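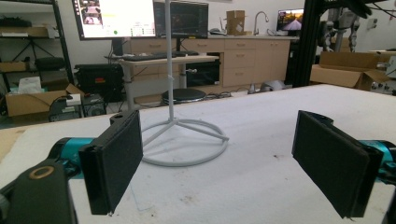 Relldale Reservoir Water Quality Records

Data card, version 2
Last updated Aug 9, 2026

Summary

This dataset holds water quality readings from 11 irrigation reservoirs in the Relldale district. The reservoirs feed drip and sprinkler systems on orchard and vegetable land. Each row is one sample taken at one depth at one sampling point. The files were put together to study how nutrient levels and water temperature relate to algae growth and filter clogging.

Contents

readings.csv: one row per sample
sites.csv: one row per reservoir, with surface area, maximum depth, lining type and main water source
filters.csv: filter backwash log for the reservoirs that keep one
units.txt: units and detection limits for every column

The key shared by the three tables is site_id. In filters.csv the same site_id can appear many times on one day. This is normal in summer, when some filters backwash every few hours.

Columns in readings.csv

sample_id: text, unique
site_id: text, matches sites.csv
sampled_on: date, year first
depth_class: surface, middle or bottom
temp_c: water temperature in degrees Celsius
ph: measured on site
do_mgl: dissolved oxygen, milligrams per liter
turbidity_ntu: measured on site
nitrate_mgl: lab result, reported as nitrogen
phosphate_mgl: lab result, reported as phosphorus
chl_a_ugl: chlorophyll a, micrograms per liter
flag: see Quality flags

Sampling

Each reservoir has 3 fixed sampling points: inlet, center and pump intake. Samples are taken in the morning, before irrigation starts. Surface samples come from just under the water line. Bottom samples are skipped when the reservoir is drawn down too far to get one without stirring up sediment, and the row is left out instead of being filled with blanks.

Lab samples go into dark 400 ml bottles and are kept cold until they reach the Chowdary lab. Chlorophyll samples are filtered the same day. 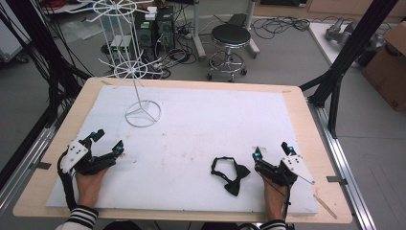 Table with white foam board and two hand-held grippers.

Quality flags

0: no known problem
1: value below detection limit, stored as half the limit
2: meter calibration overdue on the sampling date
9: lab reported a problem with the bottle or the filter

Flags apply to the whole row. If only one value is in doubt, the notes in units.txt say which columns to drop for that flag. We suggest leaving out flag 9 for any work on chlorophyll.

Changes from version 1

Nitrate is now reported as nitrogen. Version 1 mixed this with nitrate as nitrate, so do not join the two versions.
The Ravell reservoir was split into two site_ids after its dividing wall was built.
Duplicate rows from the January upload were removed.
Turbidity readings above the range of the meter are now capped and flagged 2.

Known limits

Winter coverage is thin. Several reservoirs are only visited once a month when the pumps are off, and there are gaps where access roads were closed.

The Wakano site was treated with barley straw for part of the record. Dates are in sites.csv under treatment_notes. The other sites may have been treated by their owners without a record being kept, so the lack of a note does not mean the water was untreated.

Chlorophyll a is a general measure of algae and does not separate green algae from cyanobacteria. There are no toxin tests in this dataset. Do not use it to decide whether water is safe for livestock or people.

Loading the files

All tables are UTF-8, comma separated, with a header row. Empty cells mean the value was not measured. Read site_id as text or the leading zeros will be lost.

License and citation

Released under CC BY 4.0. Please cite as: Relldale Reservoir Water Quality Records, version 2. Corrections can be sent through the issue tracker with the sample_id and the column name.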